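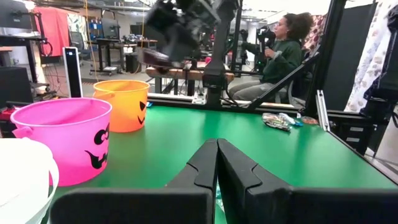 Figure 3. Candy pails on the green tabletop: white, pink and orange, with wrapped candy toward the far edge.

4.2 Does pail color guide sorting?

The claim that color alone tells people where a piece of candy belongs has been repeated since Gallard, and we doubt it. Gallard asked families to put wrapped candy into colored pails and reported that most of them settled on a rule early. The report doesn't say what the rule was, or whether two people in the same family would have named the same one. Kwok repeated the task with 97 households and found the effect again, but those households had been shown a finished table first. We don't think that counts as a free choice.

Our own layout keeps the three pails and drops the finished table. The pink and orange pails in Figure 3 have black jack-o'-lantern faces, and this is already a problem for the color account. A person who picks the pink pail may be picking a face. Mateos raised the same worry in May and proposed plain pails, which we could not get in matching sizes.

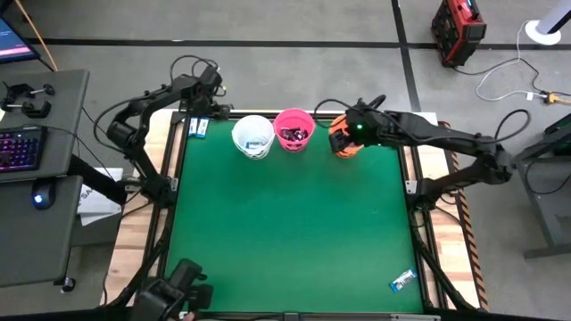

A second weakness is that candy left on the table is usually scored as an error. We see no good grounds for this. A bar lying near a corner may have been missed, or set aside on purpose, or dropped - the final count can't separate these cases. The Gedbridge scoring sheet treats all of them alike and takes off 2 points for each piece, a penalty that accounts for much of the gap Kwok reports between age groups. When we rescored about 200 trials without the penalty, the gap shrank to a size we would not want to build a theory on.

Pail position was also fixed in both earlier studies. Until it is varied, a preference for one color and a preference for the nearest pail will look the same.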